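Tratness House Residents' Association
Minutes of the spring meeting, 23 May 2019
Held in the ground floor lounge

Present: Olga Garrido (chair), Abilio Cuesta, Tsung-han Lui, Ignacio Nieto, and a very good turnout from both staircases. Notes taken by Ramiro Ortuño.
Apologies: the Koritz Street side sent theirs, as their own meeting fell on the same evening.

1. Welcome

Olga welcomed everybody and thanked those who had carried chairs down from the second floor, and whoever made the lemon cake (the plate is still in the kitchen, blue rim, please come and claim it). She was especially glad to see several new neighbors and hoped they would not be put off by the length of the agenda, which she promised to get through before the tea went cold. The minutes of the November meeting were read and agreed, with one correction: the bicycle hooks are on the north wall.

2. The shared garden

Abilio gave a long and very cheerful report on the garden. The beans are up, the rhubarb has recovered from being moved, and the two apple trees by the gate have set fruit for the first time since they were planted. He would like to thank everyone who came to the digging morning, including the children, who were a tremendous help with the worms.

He has spent $394 so far this year, mostly on topsoil and on lumber for the new raised beds. There are 19 beds in all now, and 7 of them have no name against them yet. Abilio feels strongly that they should go first to people on the upper floors who have no balcony, and the meeting agreed with him warmly.

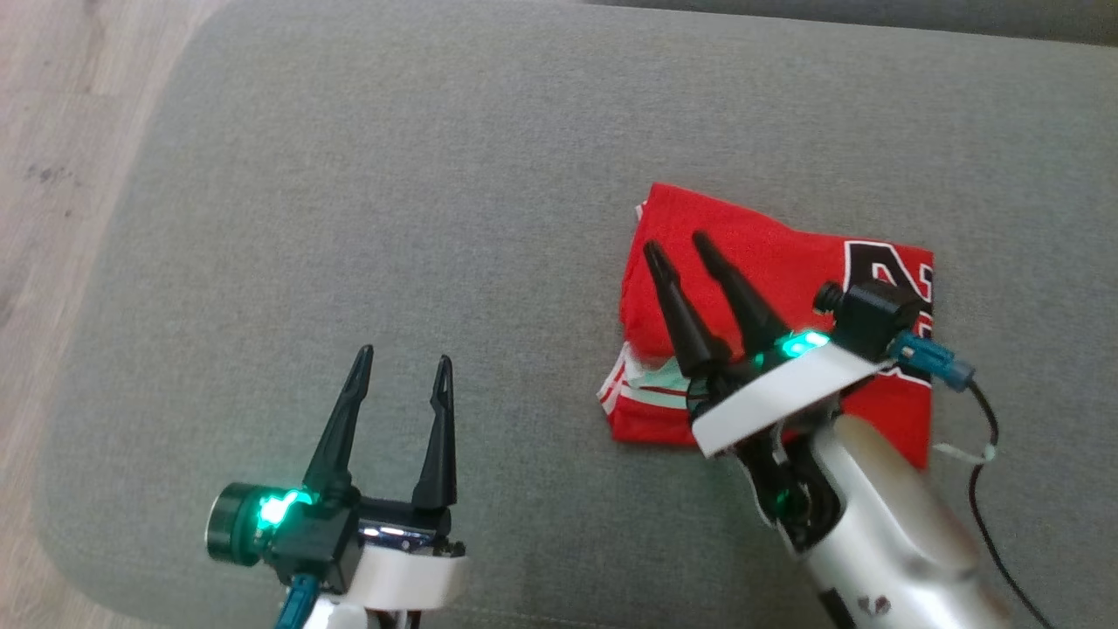 Can two households share one bed?
They can, and Abilio would be delighted if more people did. Both names go on the sheet by the mailboxes, and the two households settle between themselves who waters when.

There was then a good deal of talk about watering. The hose from Nadar that we bought last summer has split near the tap end, and Ignacio has mended it twice with tape. He is willing to try a third time but would sooner we bought a proper connector, and he was told to go ahead and bring the receipt to Olga. Tsung-han asked if people could please coil the hose after using it, as he has now tripped over it in the dark on the way to the bins and would like not to do so again.

The question of slugs was raised and went on for quite a while. Those in favor of beer traps and those in favor of going out with a flashlight did not reach agreement, and Olga suggested, very kindly, that each bed holder might do as they think best.

3. Rain barrels

Tsung-han has been looking into rain barrels for the back downspout. The ones from Testomar hold 80 gallons and come with a lid, which he thinks important with so many small children running about. The difficulty is the ground under the downspout, which slopes toward the basement steps and would need to be leveled first.

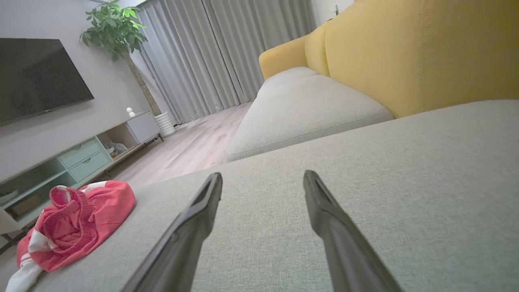

He has asked the building manager whether paving slabs could be laid there and is waiting to hear back. If the answer is favorable he would like to put in one barrel this summer and see how we get on with it before thinking of a second. Several people said they would lend a hand with the slabs. Ignacio has a long level and a rubber mallet, both of which may be borrowed as long as they come home again.

4. Summer supper

It was agreed to hold the supper in the garden again, with long tables along the path and everyone bringing a dish. Olga will put up a list so that we do not end up with quite so many potato salads as last year, delicious as they all were. Ramiro will ask his cousin about the string lights. Music to finish at ten, out of consideration for the early risers on the first floor. 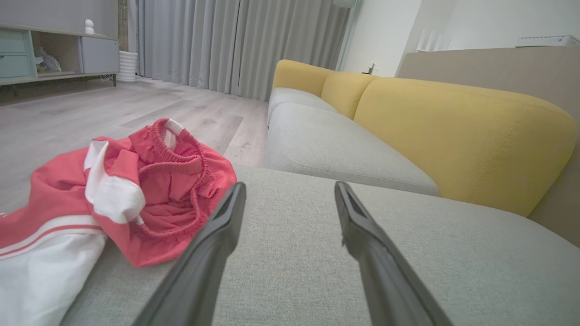 Red clothing on the light gray sofa.

5. Any other business

The seed swap box has moved to the shelf inside the back door. Please write the year on your packets, even if you are only guessing at it.

A neighbor on the third floor has more tomato seedlings than she has windowsill, and they are free to anyone who knocks.

Ignacio asked if the gate could be oiled. Abilio said he would see to it, and also look at the latch.

Actions
Abilio: bed list, gate, latch
Ignacio: hose connector
Tsung-han: slabs and rain barrel
Olga: supper list
Ramiro: string lights, and copies of these minutes for both staircases

The next meeting will be in November, same room, and Olga has already been asked whether there will be lemon cake.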